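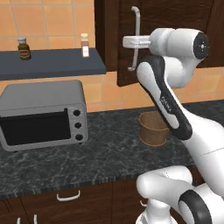
Notebook > App audit > December

Search the notebook... Go

Went through the Terneck block list again before lunch. It has 1,492 package names now, 27 of them new this month. Flundar is on it but its keyboard add-on isn't — same signing key, so I've flagged both.
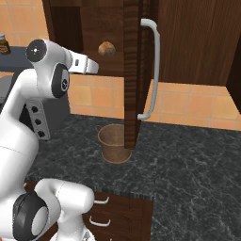
Sille Mogensen

Brostoso still opens on the test phone with the store listing gone. The block is only at the DNS level, so a phone with its own resolver set gets straight through. Ran 100 lookups over mobile data and all 100 were refused. Wi-Fi still to do.

Slamet has the older handset — need it back before the second list comes out.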